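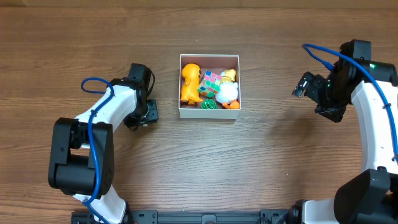
What do you do with small toys that don't belong to a set? Mine are all odd ones, a cube, a plush duck, that sort of thing.

Give them one open box with no lid, and when it's full something has to leave before anything new goes in.

CatrionaC
I do the same with a white cardboard box. Soft toys go in against one side and the hard ones fill what's left. Balls go in the gaps.

zarnside_dad
I don't agree with one box. My kids tip the lot out to get at whatever is on the bottom. We have 5 shallow trays on a shelf and it works better.

CatrionaC
Trays are fine if you've got the shelf. We don't. A shallow box is the same idea, you want everything showing from the top.
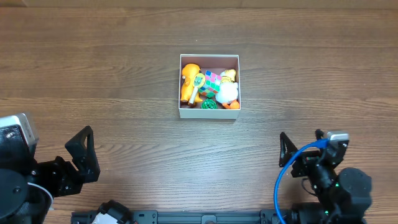 Anything long and thin I put in last, on a slant across the others. If it goes in first it props up everything after it.

faisal_y
Would you put a plush in with a knobby ball? Ours catches on the fluff. I keep soft toys in a separate bag.

zarnside_dad
Same here, separate bag.

CatrionaC
Never had it catch. Depends on the plush, I suppose.

Search this forum Enter keywords Go

Comments (2)
Rathnayake: Went with the box. Sorted on Saturday, colour didn't come into it.
mags: Trays for me.

Contact | Copyright Nuvambridge Parents Board | Back to top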